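Kalum two-arm tabletop kit – service notice, wrist seal

Moisture got past the wrist seal on 2 units during plate-clearing work at Garetdale. Both grippers stopped closing and the controller logged fault 24. Units shipped before December carry the older seal. 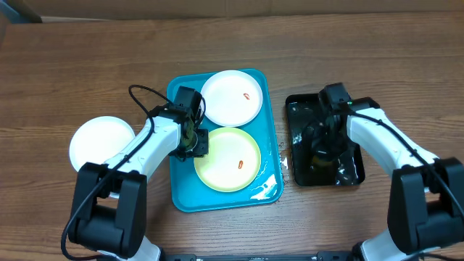 Paucar Product Support – Arms and Grippers

Wet trays within reach of the right gripper count as splash exposure. Stop the arms, cut power and check the wrist housing before restarting. Do not clear fault 24 from the pendant. Replacement seal: kit 9, fitted with power off. Contact: Jaqueline Camacho.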